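Rudix bedside cell: setup and care notes

README for the Limsakul laundry recordings

The recordings in this folder come from one machine at one bedside. Rudix is our two-armed humanoid with black five-finger hands, and its job in the Limsakul set is picking up cloth and laundry next to a bed. Everything below is about keeping that one cell in the same shape from one session to the next. If you only want to train on the data, the short section on file layout will do. If you have a similar robot and want to build the same corner, read all of it, and please write to us when you get yours going. We love hearing about other people's corners!

What you get

There are 78 sessions, all recorded from the head camera, with joint positions for both arms and a plain text log per session. Frames where the operator paused are left in. We cut them in the first release and regretted it, as the pauses turned out to be great for checking camera drift.

File layout

Each session has its own folder with video, joints, log and setup. The setup file is the one people skip and then ask us about. It holds the home pose, the hand calibration values and the head tilt for that session. Read it before you plot anything.

Placing the robot

Put the bed down first and leave it alone. Rudix works low and close, legs forward toward the side of the bed, and the head looks steeply down. Start with the head tilt from the setup file, then move the base until the top edge of the mattress sits near the top of the camera view. Small moves! A finger's width at the feet is a lot at the hands.

Run both arms slowly through their range before the first grasp. You are checking that the forearms clear the bed and that no cable pulls tight when a wrist turns. The outside of the forearm is where ours snagged in the early days, and we now leave a loose loop there.
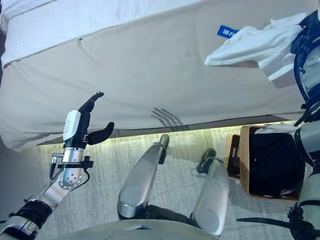
Next comes the hand check, which is my favorite part of the morning. Open both hands, close them, then touch thumb to each finger in turn. If a finger lags, rerun the calibration for that hand only. Doing both hands out of habit throws away a good set of values, and we lost most of an afternoon to it once.

Lighting

Hand shadows on pale fabric confuse simple edge detectors, and we decided to keep them in the set. Homes have shadows. Leave the lamps where they are during a session and note any change in the log. Sessions 4 and up all use the same lamp positions.

Looking after it

Lint is the big one. Cloth work puts fluff into finger joints faster than you would believe. Brush the fingers after every session with a soft dry brush, palm side first, and keep compressed air away from them.

We swap the fingertip pads after roughly 2,000 grasps. The grip gets slippery well before the pads look worn, so go by the counter in the log and trust it over your eyes. Change both hands together and recalibrate both (the one time you should).

Wrist bolts get a torque check once a week. Mark them with paint pen after tightening and you can see at a glance if one has moved.

Repairs so far

The left wrist encoder cable was replaced in December. Sessions before the swap have short dropouts in the left wrist channel, marked as empty values in the joints file. Please don't fill them with zeros.

The right thumb had 2 tendon adjustments. The feel of the grasp changes a little after each, and the log says where.

Known problems

Thin white cloth on white bedding is still hard for the depth estimates. The Grukevo tracker does better on it than our own, and we'd happily take a patch.

The head tilt sags slightly on long sessions. A fix is being tested on the second cell in Gevonmont and will go into the next release along with new setup files.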